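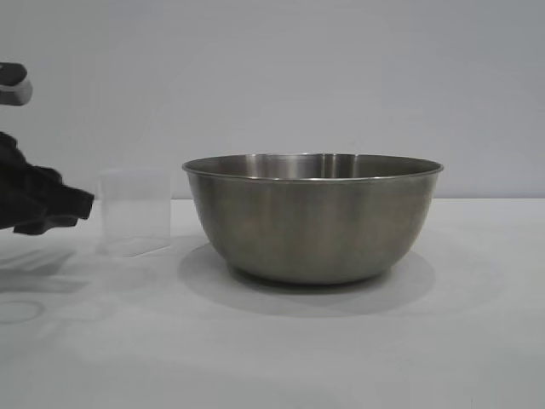 Mixing bowl

A mixing bowl is a deep, open vessel used to combine ingredients before cooking or serving. Stainless steel types are usually pressed from a single sheet, and the rim is rolled to stiffen the wall and cover the cut edge. The sides slope towards a narrow base - a shape that lets a whisk or spatula reach all parts of the mixture.

Capacities in domestic sets commonly run up to 5 litres. Steel bowls do not chip, but most are unsuitable for microwave ovens.

See also: Colander, Whisk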